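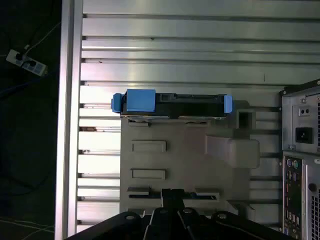

Progress Report to the Pettigrew Fund: Drive Handling Bench, Tikance Project

Projects > Tikance > Reports to Funders > Interim Report

Submitted by: Hedvig Holmgren, Project Lead, Hokano
Submitted to: The Pettigrew Fund, Grants Office
Date: Feb 25, 2026
Status: Interim, second of three

1. Purpose of this report

This report covers work completed on the drive handling bench since the first interim report. It describes the condition of the bench and its fixture, the procedures now in use for storage drives and their caddies, the work still outstanding, and one request for a change to the budget. A final report will follow at the close of the grant.

The Tikance project exists to give schools and small public offices in the Zirolau district a reliable supply of tested storage drives. Hokano receives retired equipment from partner offices, removes the drives, erases and tests them, and returns those that pass to service. The grant supports the part of this work that had been slowest, namely the handling of 3.5-inch drives that arrive still mounted in caddies.

2. Summary of progress

The bench is assembled and in daily use. The fixture plate has been installed on it in its second version. Written handling steps have been agreed with the intake and testing staff and are kept with the bench records. Since the first interim report, 300 drives have passed through the bench, of which 53 were set aside for recycling. The target for the full grant period is 1000 drives, and the project expects to reach it if the testing stage can be brought to the same pace as the bench.

Two items are behind schedule. The cable work under and beside the bench has not been finished, and the labels for caddy types have not been delivered by the printer. Both are discussed below.

3. The bench

The tabletop is built from ribbed aluminum extrusion, with parallel rails and T-slots running along its length. A vertical aluminum bar forms its outer border on one side. The application to the Fund proposed a laminated top, and the change to aluminum was approved by the grants office before purchase. The slots allow fixtures to be fastened at different positions without drilling, and this has already been useful: the plate was moved twice during the first weeks as staff found a comfortable working distance.

The aluminum top has brought two difficulties. The first is glare. The rails reflect the room lighting strongly, and small screws placed directly on the metal are hard to see. Staff now place screws in a lidded tray kept at the testing station, and the procedure requires the tray to be brought to the bench before work on a caddy begins. A change to the lighting was considered and has been put off until the room is next repainted.

The second is that small parts can fall into the slots. Soft filler strip was tried in a short section of slot and was found to lift at the ends. A different profile has been ordered from the extrusion supplier and should arrive in March. In the meantime, the slots are cleared with a nylon brush at the end of each working day. Metal picks are not to be used.

4. The fixture plate

The plate is a matte gray plastic panel standing on the aluminum top, slightly to the left of center. It has two horizontal rectangular recesses, one above the other, and a long horizontal channel beneath them with small ledges at each end. A raised block-shaped bracket protrudes on the right side, with a small square opening above it.

The first version of the plate was withdrawn after a short period of use. Its edges were sharper than intended, and the surface scuffed easily. The second version has beveled outlines around the recesses and was produced in a harder grade of the same material. No cracks or loose sections had been recorded at the time of writing.

Drives in their caddies may be rested lengthwise along the top edge of the plate while the record sheet is being completed. This was not part of the original procedure. It was adopted after staff pointed out that a caddy laid straight on the rails tended to slide when the bench was leaned on. The top edge is to be used for one caddy at a time, and a drive should not be left there when the operator leaves the room.

A third version of the plate is not planned within the grant period. Remarks on the present version are being collected in the bench log. The most frequent concerns the long channel, which collects dust and takes longer to wipe out than the two recesses above it.

5. Drives and caddies

Most of the drives received are 3.5-inch units in black caddies. The caddies differ in small ways from one batch to the next, including the texture of the outer frame and the placing of the openings along its length. At the start of the project all of them were stored together, and a good deal of time was lost matching drives to caddies at the return stage.

The following steps are now in force:

- Caddies are sorted by type at intake and remain with their own batch until the batch is closed.
- The drive stays in its caddy until the record sheet has been started.
- Drives are carried with both hands and set down flat.
- Openings in the caddy frame are brushed out before the drive is removed.
- A caddy with a bent rail or broken latch goes to the repair shelf with a written note of the fault.
- Erased drives and drives awaiting erasure are kept on separate shelves, in separate rooms.

The last step was introduced at the request of a partner office and has been accepted by all others. It adds some walking to the working day. Staff have asked whether a second locked cabinet in the main room would satisfy the same requirement, and the question has been put to the partner offices in writing.

Of the 53 drives set aside for recycling, the greater number failed the surface test. The remainder would not start or had damaged connectors. Each was recorded by serial number before it left the building, and the recycling certificates are held on file for inspection by the Fund.

6. Power and cabling

The bench is at present supplied from a white power strip on the floor beside it, with two plugs in use. Additional cables also run across the floor in the same area. This arrangement dates from the first week of installation and was meant to be temporary.

The floor there is dark and poorly lit, which makes the thinner cables difficult to follow by eye. Although no incident has been reported, the project lead considers the arrangement unsatisfactory for a room in daily use. The proposal is to mount a power rail under the tabletop, route the cables along the aluminum uprights in closed trunking, and clear the floor entirely. An electrician has inspected the room and submitted a quotation.

7. Staffing and training

Four members of staff have completed the handling course and are permitted to work at the bench alone. Two more are under supervision and will be assessed in March. The course takes one morning and consists mainly of practice with scrap drives. Those attending asked for more time on caddies with stiff latches, and this has been added.

The written procedure was shortened after the first course. The earlier text ran to nine pages and was seldom opened. The present one covers two pages, and the testing details have been moved to a separate document held at the testing station.

8. Budget

Spending to date is within the approved total. The aluminum tabletop cost less than the budget line allowed – chiefly through the purchase of standard lengths – while the fixture plate cost more, owing to the second version. The training line is unspent in part.

Hokano requests permission to transfer $2000 from the training line to the equipment line. The sum would cover the under-bench power rail, the trunking, and the electrician's labor as described in section 6. No increase in the total grant is requested, and the training planned for March can be met in full from the amount that would remain.

9. Work planned for the next period

- Complete the cable work, subject to the Fund's decision on section 8.
- Fit and assess the new slot filler strip.
- Receive the caddy labels and apply them to stock already on the shelves.
- Assess the two members of staff under supervision.
- Review the testing stage, where drives now wait longer than they do at the bench.
- Obtain the partner offices' replies on cabinet storage.

The testing review is the item most likely to affect the final total. A draft schedule will be sent to the grants office as soon as the testing staff have commented on it. A visit to the bench by the Fund's representatives can be arranged on any working day, with two days' notice so that partner drives can be locked away beforehand.

Hedvig Holmgren
Project Lead, Tikance

Contact Hokano | © 2026 Hokano | Back to top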